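记一下这两天折腾仿真抓取的事，想到哪写到哪，线程比较长，不感兴趣的直接划走

1/
起因是 Otelura 的规划器升了一版。升之前桌面抓取任务好好的，升完以后夹爪下降到一半开始抖，抖得很有节奏，像在打拍子。日志里没有报错，一行都没有。最烦这种

2/
先怀疑控制频率。仿真步长和控制器周期本来就不是整数倍，之前一直靠插值糊过去。改成整数倍，抖动变小，没消失。又怀疑关节阻尼，调了一下午，曲线好看了，末端还是抖

3/
Gwion Gittins 路过看了一眼我的曲线，说你看指令，别看反馈。把指令单独画出来，果然指令自己就在跳。控制器是冤枉的，人家忠实地跟踪了一条烂轨迹

4/
所以问题在规划这边。新版默认每个周期重规划，旧版是目标位姿变化超过阈值才重规划。这个改动写在更新说明很靠下的地方，一句话，没加粗。我是看完代码 diff 才回去翻到的

5/
那目标位姿为什么一直在变？物体又没动。接着往上游查，查到感知

6/
我们的位姿估计走的是渲染出来的深度图，加了噪声模型，想让它像真传感器一点。小方块在深度图里本来就没几个像素，噪声一加，中心点每一帧都在晃。以前有阈值挡着看不出来，现在每一帧的晃动都原样传给了规划器

7/
说白了两个毛病叠一起：感知一直在抖，规划以前帮它遮着。遮羞布一拿走就露馅了

8/
修法讨论了半天。Branwen Powell 主张在感知出口加滤波，Ynyr Ellis 主张把阈值加回来。我两个都试了

只加滤波：静态物体很稳，但物体被碰了一下之后估计值跟得慢，夹爪会往旧位置去。
只加阈值：稳，可是卡在阈值边上的时候偶尔跳一下，下降末段跳一下就很难看

9/
最后是滤波加阈值，再加一条：进入末段下降之后锁目标，除非位姿偏差大到需要中止重来。锁目标这条是我加的，Branwen 觉得有点粗暴，我也觉得，先用着

10/
顺便挖出来一个老 bug。黑色物体的分割老是丢。桌上有机械臂的影子，影子边缘和黑块颜色太接近，分割网络有时候把它俩并成一坨，有时候干脆当没看见。黄的绿的就没这毛病

11/
试过把影子关掉，指标立刻漂亮了。然后 Mared Maddocks 问我，真机那边你也打算把影子关掉吗。……行，影子开回来

12/
现在的做法是训练数据里随机光源方向，让影子长短和位置都乱一点。种子 2437 那个场景是重灾区，影子正好往桌子中间铺，我单独拎出来当回归测试了。谁改感知都要过它

13/
还有一个坑是碰撞模型。那块薄板在规划场景里被膨胀了一圈，膨胀完比上面的小方块还高，规划器认为方块埋在板子里，抓取位姿全部非法。于是它开始找奇怪的绕路解，肘部甩得老高，最后超时

14/
膨胀半径改成按物体厚度给，薄的少给。改完规划时间掉下来一大截，具体数等我跑完全量再贴，现在贴了又要改口

15/
碰撞这块提醒一下用 Hopkin 那套工具的人：可视化窗口里画的是原始网格，碰撞检测用的是膨胀后的，两个不是一回事。我盯着窗口看了好久，明明没碰上啊。有个选项能切换显示，藏在三级菜单里，默认关

16/
工具方面这次写了个小脚本，把感知输出、规划目标、控制指令三条时间线对齐画在一张图上，哪一层先开始抖一眼就能看出来。早该写的。之前每层各画各的图，时间戳起点还不一样，全靠人脑对，对到后来我连哪张图是哪次跑的都分不清了

17/
时间戳那个也说一句。仿真时间和系统时间混用，感知节点打的是系统时间，规划打的是仿真时间，仿真一跑慢两边就越差越远。现在统一成仿真时间，节点启动的时候检查，不一致直接退出。宁可起不来也别偷偷错

18/
夹爪开合的状态机也动了一下。原来“张开”是发完指令就算完成，现在要等反馈到位才进入下降。慢一点点，但是再也没有半开着就往下扎的情况了

19/
Bleddyn Parri 问能不能直接上 Plalby 那台真机。不能。至少等回归测试连过 3 轮，而且噪声模型的参数我还没跟真传感器对过，现在这组是拍脑代的

20/
还没解决的，列一下免得忘：
物体贴着板子边缘的时候抓取位姿评分偏低，会反复换候选
斜面平台那一侧碰撞体太保守，右边一大块空间用不上
重置场景之后第一帧深度图偶尔是旧的，先丢掉第一帧凑合

21/
贴两张仿真画面，夹爪一张开着一张快合上了

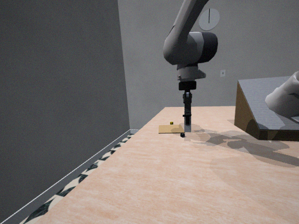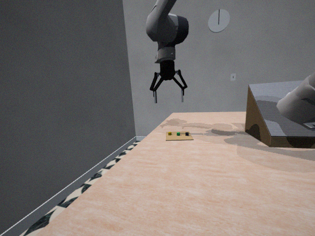 图：同一张桌子，两个不同时刻。第一张夹爪在下面，第二张抬着，小板上黄绿黑三个方块

22/
脚本整理一下放到 Skenent 的内部仓库，注释还没写完，先别催。评论里问锁目标阈值怎么定的，晚点单独开一条说，先去吃饭了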